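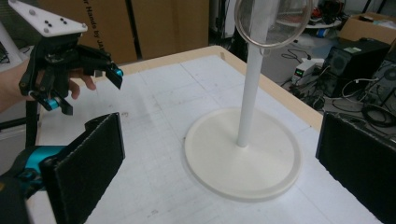
February 1, 2026. Liltcombe workshop notebook, conformity review of the Prernis cargo door latch. The review of the latch drawings against the parts as built was resumed this morning. Drawing 2391 calls for the pin to be seated before the spring is loaded, and the work card from Carnard gives the reverse order. The two documents must agree before any further doors are released. Fit checks for this review are to be laid out on a flat surface covered with grid paper, like the printed sheet on the white tabletop, and the sheet is to be replaced when smudges make the lines hard to read.

Records examined: work card 1132, all revisions; inspection log for door 3529; supplier certificate from Lekota for the latch springs. The certificate is in order. The log is signed at each step except the final torque check, where the entry is blank. The entry shall not be filled in after the fact. The check is to be repeated and recorded as a new line.

Four latches were drawn from stores and measured. Three were within limits. The fourth has a burr on the inner edge of the pin bore and has been tagged and placed in the hold cabinet. It is not to be reworked until the supplier has replied.

Open items. Carnard to confirm which assembly order was used on doors already delivered. Liltcombe to issue a temporary note with the drawing order, valid until the card is revised. Pin gauge is due for calibration in February; book it with the height gauge. Torque check on door 3529 still outstanding.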